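Brarwood Works Forum
Minutes of the extra meeting on the sorting arm
Held in the upstairs canteen, Zudbridge site, Sun 25 September, before the shutdown shift

Chair: Lorna Nisbet (packing, days)
Minutes: Catriona Strachan (goods in)
Also present: nine staff from packing, goods in and nights; the production manager; the site engineer; one visitor from Karagiannis, the firm supplying the arm.
Apologies: the Trerbridge depot rep, who had asked for a different day and did not get one.

1. Minutes of the June meeting
Agreed, with one correction. Item 4 said staff "welcomed" the trial. Several people who were there did not remember welcoming it. Changed to "were told about".

2. Where the trial has got to
The visitor from Karagiannis gave an update. The arm is still on the test bench and is being taught to pick up and move wooden blocks of different shapes and colours on a board. He said blocks are a normal place to start, as they test how the arm handles flat sides, slopes and curves before it is given real stock.

The chair asked what share of our stock is made of wood and comes in bright colours. The engineer said none of it. Most of what goes through packing is bagged fittings, loose hinges and boxed handles, and the bags are the hard part – they slump, they slide and the labels end up underneath.

The visitor said bags would come in the second stage. He was asked for a date for the second stage and said it depended on the first. He was asked what counts as passing the first and said he would send something in writing. The minute taker pointed out that the same thing was promised in June.

3. Speed
The slides gave a figure of up to 3000 picks a shift. Nights asked whether that was measured here or somewhere else. It was somewhere else, on a different product. Nights asked for the figure on our bench. The best run so far is 628, with an engineer standing by the whole time.

The production manager said it was unfair to compare a trial with people who have done the job for years. The chair said she agreed, and that the slides had been the ones doing the comparing. There was some back and forth over whether a pick should count if a person then has to straighten the item. Left open. Packing feel strongly that it should not.

4. What it changes for people on the line
This took up most of the meeting.

The manager repeated that no jobs will go because of the arm. Asked if he would put that in a letter with an end date on it, he said he would need to speak to head office. Two people said they would believe the letter when they had it.

Days asked what the work will look like with the arm running. The present plan is that one person loads the tray, the arm sorts, and one person checks and clears jams. At the moment all of us sort and check as we go and swap places every hour or so. Under the plan the checker would be stood in one spot watching for mistakes. One of the longer-serving packers said she had done that sort of job at a bottling plant and it was the most tiring thing she had ever done, with her hands idle and not being able to look away.

The engineer accepted this and said rotation could be written in. He was asked to write it in.

Pay grade: goods in asked whether clearing jams and restarting the arm counts as machine minding, which is a grade up. The manager's view is that it does not. The meeting's view is that it does. To go to the next pay talks.

Training: two people have so far been shown how to stop and restart the arm, both from days. Nights have had nothing, and nights is where it is meant to run first. The manager said this was an oversight.

5. Safety
The bench has a marked line on the floor, but people cut across it to get to the tape store. Either the line or the tape store needs to move. The engineer prefers the tape store.

A question was asked about what happens if someone reaches in while the arm is moving. The visitor said it slows when it touches something. The chair said she would like it to stop, and to do so before it touches anybody. The engineer will check the settings and show the safety reps in person. Until then no one reaches past the line with the power on, managers included.

6. Any other business
The kettle in the upstairs canteen has been reported again.
Nights would like these meetings held at a time when nights are not asleep.
Trerbridge to be sent these minutes, as they have been told they are next.

Actions
Karagiannis: written pass mark for stage one, and a date for bags.
Production manager: letter on jobs, with an end date. Training slots for nights.
Engineer: rotation added to the plan; tape store; stop settings shown to safety reps.
Lorna Nisbet: grade question to the pay talks.
Catriona Strachan: minutes to all noticeboards and to Trerbridge.

Next meeting to be fixed once the letter has arrived. The chair will chase weekly.
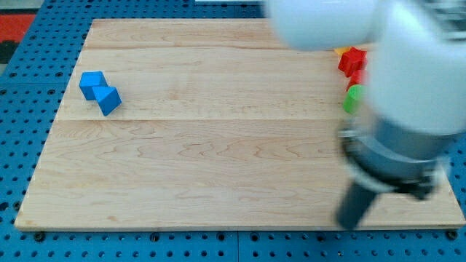
Item 2: the arm at work over the test board, with the coloured blocks.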